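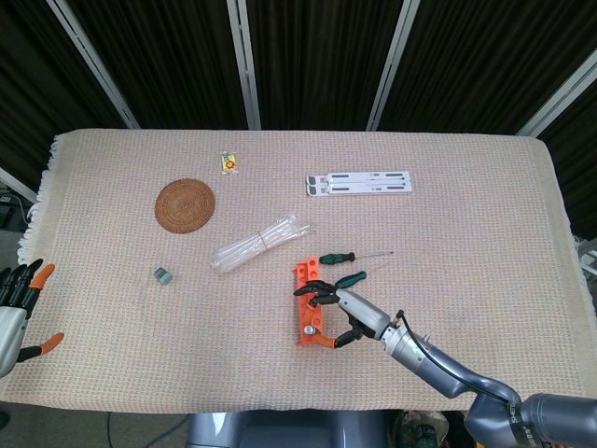

Zapata set the grip limit to 25 percent and ran the sequence again. The right hand closed on the orange block. She read the thumb current off the laptop and wrote it down.

"Same as trial 4," she said.

Bepari had the Prunduta manual open on his knee. "It says to recalibrate after 700 cycles."

"How many are we at?"

He scrolled through the log for a while.

"It starts over every time we cut the power."

She put down her pen. "Then call it 700," she said, and opened the wrist menu.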